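**What Ends Up in the Bin: Sorting Mixed Household Leftovers**
Final report, Khoury Workshop, May 4, 2022

When we picked this topic back in January, we thought it would be the easy one. Everybody knows how to clear out a bin, right? Well, we spent 40 class hours on it and we're still arguing over a couple of items, so I'll try to explain how it went (and I'm sorry in advance if I wander a little).

Our question was simple: when small odds and ends of very different kinds land in one wide metal bin, which ones are a nuisance to pick out and sort? We kept a log the whole way through and ended up with 159 entries. Soft things, stiff things, shiny things, see-through things, all of them went in, and we tried hard not to arrange them too nicely.
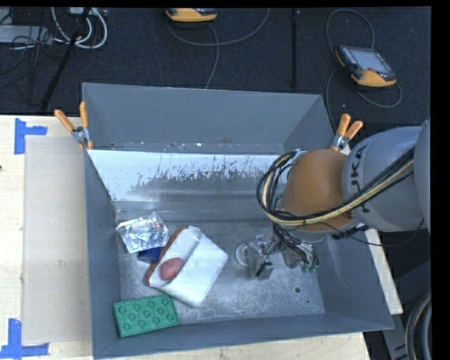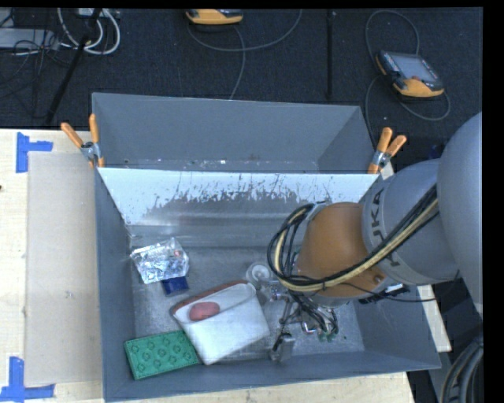
The crinkly packaging gave us the most trouble by far. A bag full of shiny silver stuff has no real shape of its own, and small things love to hide under it! Our log says "look under the bag first" on so many pages that we finally made it a rule. Clear plastic came second, mostly because it is so easy to overlook against a gray floor. The green studded plate was the one we had all worried about, lying so flat, and it came out much lower on our list than I'd have guessed.

We scored every item from one to 10 for difficulty, and the foil bag got a 9. Our classmates on the Morkeda team used a smaller tray for their project and ranked clear plastic above foil, so I wouldn't call the matter settled. If we had another term, I'd like to try a deeper bin, and I'd write the labels in something that doesn't smear.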